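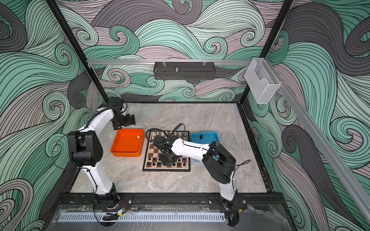
Guarding and risk assessment for two small arms in one cabinet: what do we need on paper?

Posted by vinuvden_bench, 31 May 2024

We are a small workshop and we have a two-arm bench cell that plays through chess positions, picking pieces off the board and putting taken ones in a tray at either side. It is going to our Drarkesstead site in June, where people from outside the team will be near it. Up to now only two of us have run it, with one person always at the keyboard.

The cell is a cabinet with printed walls at the back and both sides. Both arms are bolted to a rail along the front, with a clear acrylic panel there as well. The arms are light and the motors are small. Our manager says that because they can't do much harm we don't need a risk assessment. I am not so sure. I have three things I would like answered.

Do we need a written risk assessment for something this size?
Does the acrylic at the front count as a guard?
Is there a rule about how the cables on the arms should be run?

We have budget for a stop button and a few small parts but not for a light curtain.

jatano_maint

Yes to the first one. Small size doesn't take you out of it. If people at work can be near a moving machine, somebody has to look at what could hurt them and decide what to do about it. For a bench cell that might come to two pages. ISO 12100 gives the general method and ISO 10218 is the one for industrial robots. You may find a lot of 10218 doesn't fit hobby-sized arms, but the list of hazards is still worth going through.

On the acrylic, it depends what you want it to do. A guard has to keep hands away from the danger, so look at whether someone can reach over or round it to the moving parts. If they can, treat it as a splash panel and nothing more. Don't write "guarded" on the form because there is a sheet of plastic on the front. ISO 13857 has the tables for reaching over and through things.

What I would put in the assessment for your sort of cell:

Fingers caught in the gripper jaws
Fingers caught at the elbow joint when the arm folds
The two arms hitting each other over the board
An arm dropping when the power goes off
Someone resetting the pieces by hand while the program is running
Cables snagging on a joint or on the other arm

The fourth one gets missed. Servos with no brake go slack when you cut the power, so your stop button could let an arm fall on a hand. Try it with each arm at full stretch, with everybody clear, and write down what it does.

pietrzak_cells

Agree with most of that. On cables, I don't know of a rule that tells you where to put ties on a small arm. Good practice is to fix the cable on each side of a joint and leave enough slack between for full travel. Loops are fine if they can't reach the other arm or hook over a piece. Move each joint slowly from end to end and watch the cable the whole way. Ours had a loop that looked all right until the wrist turned over, and it pulled the plug half out.

Also cover any bare terminals on small boards near the bases. It is low voltage, but a dropped screwdriver across the supply will still make a mess.

For resetting the board we have a fixed order and it is taped to the bench:

1. Stop the program.
2. Send both arms to their parked positions.
3. Press the stop and wait 10 seconds.
4. Reset the pieces and trays.
5. Hands out, release the stop, start from the keyboard.

The wait is our own figure and doesn't come from a standard. We limit speed to about 78 per cent of what the arms can do and nobody has missed the rest.

rk_bench

just put a sign on it. we had one running for ages with no paperwork and it was fine

vinuvden_bench

Thanks both. We did the power-off test this afternoon. The right arm sank on to the board quite quickly when it was stretched out, so parking first is going into the procedure. Will do the cables next and then write it up.

We use cookies to remember your settings and to count visits to this site. By carrying on you agree to this. Accept | Manage cookies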